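Does washing a printed T-shirt inside out make any difference?

Posted 13/07/2026 in Laundry and Clothes Care
Print this page | E-mail to a friend | 14 shares

I keep being told to turn T-shirts with a print on them inside out before they go in the machine. My mother did it, the label in every Cesto top says it, and I have never seen anyone show that it does anything. I have done it for years and my prints still crack. I have also been told to use cold water, vinegar, no softener, half a load and a special liquid called Flester that costs three times what the ordinary stuff does.

Which of these are worth the bother? I wash most things at 40 and tumble dry when it rains, so a fair bit in February and not much now. I'm not interested in "my gran swore by it". Has anyone tried it both ways?

gikbridge_lil

3 comments

Flester is brilliant, I use it on everything and my whites are lovely. Vinegar as well, about a capful. You can get it at the big supermarket.

sudsy80

2 comments | Share

I'd be careful with most of the advice on this, the answer above included. Whites coming out lovely tells you nothing about prints.

I bought two of the same shirt from the Gikbridge market, washed one inside out and one the ordinary way, same loads, same powder, 40 degrees, both hung on the airer. After a winter of that the one washed the ordinary way had gone dull and slightly furry on the print. The other was better, though you had to hold them side by side at the window to see it. So yes, it does something. It stops the print rubbing on zips and jeans. It doesn't stop cracking, as far as I can tell, and two shirts is hardly a proper test.

What ruined mine was the dryer. I had a football shirt with rubbery numbers on the back and it split after 5 goes on the hot setting. The same numbers on my brother's shirt, which had only ever been line dried, were fine. I know that's one shirt against another, but I stopped tumbling prints after that and haven't had a bad one since.

Vinegar I can't see the point of. People say it "sets" the print. Sets it how? The print was set with a hot press before you bought it. I gave it up when the kitchen started smelling like a chip shop.

On softener I'm undecided. Some labels say leave it out, so I leave it out, and towels are better without it anyway.

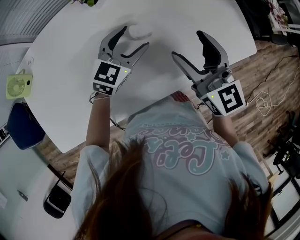
The other thing is where the print sits. Long hair, rucksack straps, chair backs and car seats all rub on a back print all day, and no way of washing will undo that. I've had a shirt go bald across the shoulder blades while the small logo on the chest stayed perfect, and both bits had been through exactly the same washes. If yours are going at the back first, I would look at what you're leaning on before spending money on liquids.

Ironing – only from the inside, on low, and never straight over the letters. I did that once and had to scrape the iron.

Heiskanen_K

5 comments | Share | Report

Depends on the print. Thick plasticky ones crack whatever you do, and the thin ones that feel like part of the cloth mostly just fade. Give it a stretch in the shop, gently, and if you can already see tiny lines in it put it back on the rail. I paid far too much for one with a whole band tour on the back and it was flaking by the second month, inside out every time, 30 degrees, the lot.

I don't believe the labels much either. Mine said wash at 30 and the same shirt in a child's size said 40.

mrs_airer

1 comment | Share

Print this page | E-mail to a friend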